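3.2 Integration deadlines and the Stasine camps

The first deadline for former fighters to report to the Stasine camps fell in May. It was extended twice. We interviewed 37 ex-combatants and 36 serving officers after the second extension, using the same question list for both groups. Filip carried out the interviews in Salcedo and Ifans those in Brodthorpe. Food came up early in most of them. Fighters who had already reported said that rations set for the camps were late or short, and word of this reached units still in the hills.

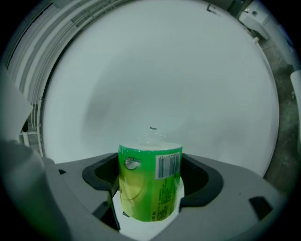 Figure 2. Can with green label and barcode.

Pay was the second complaint. Under the agreement, each man who handed in a weapon was to be listed by name and paid at army rates from that day. The Trondus brigade gave the ministry a list of 546 names, but the ministry accepted it only in part and asked for new papers from the rest. Officers on the government side told us the list was padded. Former brigade members said the clerks had lost pages. We could not settle this from the records we were shown. 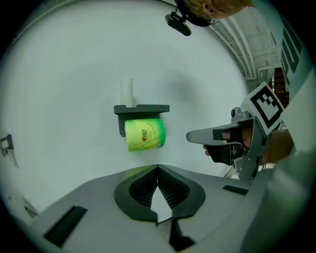 Rank caused fewer disputes than we had expected. Most commanders kept the grade they had held in the brigade, at least on paper, and the serving officers we spoke to accepted this as the price of a ceasefire. Posting was another matter. Men from Trondus did not want to serve outside their home district, and several said they would go back to the hills if they were moved - a threat that officers in Salcedo took more seriously than those in Brodthorpe did. Section 3.3 deals with postings in more detail.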